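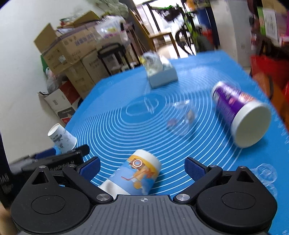 Wouldn't it be simpler to drop the sermons with no stated text and index only the ones where the preacher gives chapter and verse, one of the readers asked after going through the last entry. Simpler, yes. It would also remove most of the evening addresses, and those are the ones people write in for. The untitled talks on illness, debt and bereavement rarely announce a text. They quote three or four in passing and come back to one of them at the end. Keeping them in. Method below.

25 January 2022
Sermon index, Clillavano tapes, batch 27

Status. Transfers for the batch are finished and checked. Indexing is done for the first side of every cassette, second sides pending. The batch has 31 cassettes, all mono voice recordings from the Skindport chapel. Labels are handwritten and give the month at best. Several say only "June, evening."

Playback. Used the Gundon deck throughout. Azimuth set by ear on each tape, at the loudest sibilants in the opening prayer, then left alone for the whole side. Tried setting it on the hymn first. This was worse: the organ has too little high end on these recordings to show the peak clearly, and the congregation drifts against it. Prayer is better, reading is best. Where the tape starts in the middle of the sermon, used the first clean sentence.

Noise reduction off on playback. None of the boxes are marked for it, and a quick comparison on two tapes gave the dull, pumping sound you get from decoding something that was never encoded. No noise reduction applied to the archive copy either. Listening copies get a high-pass filter for the heating fan and nothing else.

Speed. One tape ran sharp against the organ pitch on its neighbors. Corrected the listening copy only and wrote the percentage in the notes field. Archive copy stays as played.

Indexing rules, as used for this batch

Each sermon gets one primary passage and any number of secondary passages. Primary is the passage announced before the sermon. If none is announced, primary is the passage read aloud in full during it. If none is read in full, primary is left empty and the entry is marked "no text." Do not guess from the subject. A talk on patience in suffering is not a sermon on Job unless Job is opened.

Secondary passages are quotations of a clause or longer. Stock phrases do not count. "Valley of the shadow" used as a figure of speech is not an entry for Psalm 23. "Yea, though I walk through the valley of the shadow of death, I will fear no evil" is.

Where two gospels carry nearly the same saying, take whichever the speaker names. If no gospel is named, compare wording against the King James, which the chapel used on all tapes heard so far. If the wording does not settle it, enter both and add a question mark to each. Sower, mustard seed and the storm on the lake are the usual trouble.

Psalm numbers. The index uses the King James numbering. One visiting speaker in this batch gives numbers one lower than expected in two places, consistent with the Greek and Latin count. Entered under King James, with the number as spoken in the notes field. Searches should look at both fields. Not yet set up.

Subject terms. Using the Alaoui list, unchanged except for one problem. The list has "trials" and "affliction" as separate headings and no scope note for either. Going back over earlier batches, the two were applied more or less at random, by me as much as by anyone. Proposal:

Affliction: illness, bereavement, poverty, anything undergone without reference to its purpose.
Trials: hardship discussed as a test or training of faith. James 1 and 1 Peter 1 normally lead here.
Both: allowed when the sermon moves from one to the other and spends real time on each.

Tested this on ten sermons from the batch. Eight went cleanly under one heading. Two took both. I relistened to one of those after lunch and would now give it affliction only. The closing appeal brings in James 1, but it lasts under a minute. Suggest a rule that the application alone does not earn a heading. Comments wanted before I go back and change anything.

"Providence" is getting overloaded. It now returns more than 300 entries and is close to useless as a search term. Splitting it is outside the scope of this batch.

Machine transcript. Ran the first sides through as a finding aid. Acceptable for ordinary speech, poor for names and references. "Habakkuk" came out differently on each occurrence. "First Peter" was often rendered as a plain word pair with no numeral, so the reference pattern missed it. Added spelled-out ordinals to the pattern and reran. It now picks up "First Peter one, six" and "the first epistle of Peter," but also "the first John" in a story about two brothers. Every hit gets checked by ear anyway. Congregational responses are dropped entirely and silence is sometimes filled with repeated text, worst in the pauses for private prayer.

Private matter. Some evening prayers mention members of the congregation by name with details of an illness or a family breakup. These sections are kept in the archive copy and cut from the listening copy, with in and out times logged. No names in the index. Two such cuts in this batch. The cut leaves a short gap of room tone, no fade.

Storage. Master index stands at 3000 entries with this batch loaded. Sort is slow when the secondary field is included. Export before the next load.

To do
Second sides.
Rewind and rebox, label numbers facing out.
Replace pressure pad on the cassette with the intermittent dropout, then retransfer side one.
Add spoken-number field to psalm search.
Scope notes for affliction and trials, pending comments.
Ask Skindport if the service registers survive for the undated June evenings.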